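Tinanbridge Automation Users Forum
Equipment and Purchasing
Thread: Budget for a second two-arm cell: what to include in the first request

B_Hollmann
Posted in May, 9:14 am

Good morning. I am preparing the equipment request for our section at Kundirmont and would be grateful for comments before it goes to the finance office. The request is for one further tabletop cell with two small arms, a fixed camera and a camera at each wrist. The work is light handling: picking up small pads and putting them away in a drawer or bin, with the usual hand tools and boxes left on the table.

The finance office has asked that the request be divided into core equipment and working stock. My draft of the two parts follows. I ask members to say where they would move an item from one part to the other.

Part 1. Core equipment
Arms, grippers, mounting rail, power supplies, cameras, table and frame. Printed brackets are listed here and not under stock, as they are fitted before delivery.
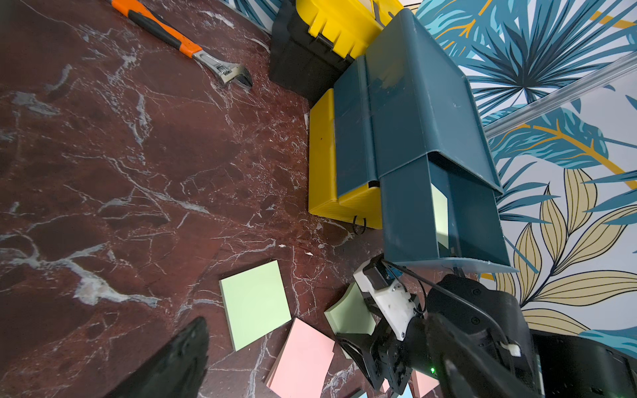

Part 2. Working stock
Sticky note pads and foam blocks in three colors, small drawers and organizers, cable clips, spare gripper fingers. I have entered 200 pads for the first year.

Regards,
Benedikt Hollmann

rail_and_belt
Posted 9:52 am

Thank you for sharing the draft. I would question the figure of 200 pads. Our section ordered 50 two years ago and has not reordered. Pads are cheap, but the storage space is not, and a large stock line tends to draw attention from reviewers who would otherwise pass the request without remark.

I would move the spare gripper fingers to Part 1. They are specific to the arm, they come from the same supplier, and buying them with the arms saved us a second delivery charge.

Jadoon
Posted 10:30 am

I must disagree with the previous member on the fingers. If they are placed under core equipment, they become part of the asset, and each replacement then requires a change to the asset record. At our site this took longer than the repair. Please keep them under stock.

My larger concern is the wiring. The draft has no line for it. Two arms on one rail means power and signal cables for both, small circuit boards near the bases, and something to keep the cables clear of the work. 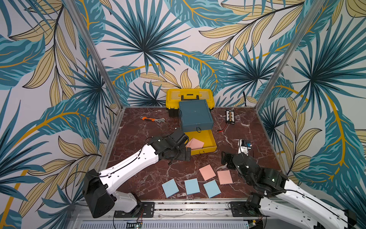

I would put cable management in Part 1 as its own line, with a modest labor allowance. In our last project the cables and fittings came to 82 dollars and the labor to 227, and neither had been approved in advance. The amounts were small. The correspondence about them was not.

B_Hollmann
Posted 11:05 am

I thank both members. I accept the point about wiring and will add the line. On the pads I am willing to reduce the figure to 50, with a note that a second order may follow. I will leave the fingers in Part 2 for the present.

May I ask whether anyone has leased a cell instead of buying it? The finance office raised the question and I have no experience to offer them.

Dullness
Posted 1:20 pm

We considered a lease and declined. The terms did not permit changes to the table or the side panels, and we change both often. A section with fixed work might decide otherwise.

I would also ask the author to look again at how the two arms will share the space. If both must work at the same bin, as when one block is already inside and another is being held close beside it, the reach of each arm decides where the bin may stand, and that in turn decides the size of the table.
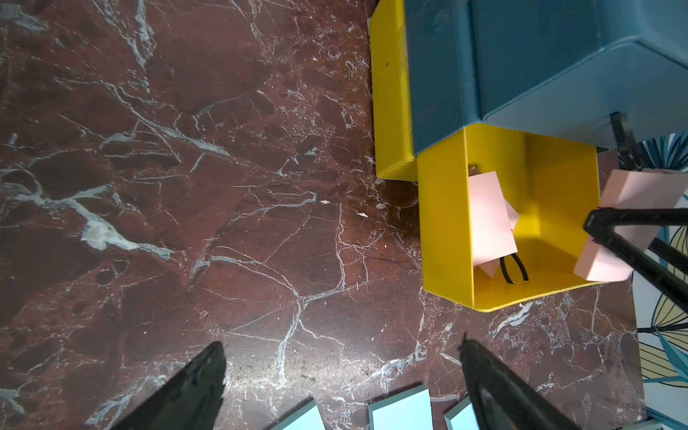

We bought the table first and the arms second, and I would advise the reverse order. Our first table was too deep for the reach of the arms and is now used for packing. The replacement cost more than the original, as the rail had to be drilled again to suit.

rail_and_belt
Posted 1:48 pm

I agree with Dullness on the order of purchase, though I would not give up the lease so quickly. Our supplier accepted written changes to the table on two days' notice. It depends on who drafts the terms. I remain of the view that the fingers belong in Part 1.

Jadoon
Posted 2:15 pm

Then we shall continue to differ on the fingers. For the lease, I suggest the author request the terms in writing and attach them to the draft. The finance office will ask for them in any case.

B_Hollmann
Posted 3:40 pm

I have written to two suppliers for lease terms and asked each for the working reach of the arms, so that the table can be specified afterward. The revised draft will be posted in this thread when their answers arrive. The line for side panels is still open, and comments on it are welcome.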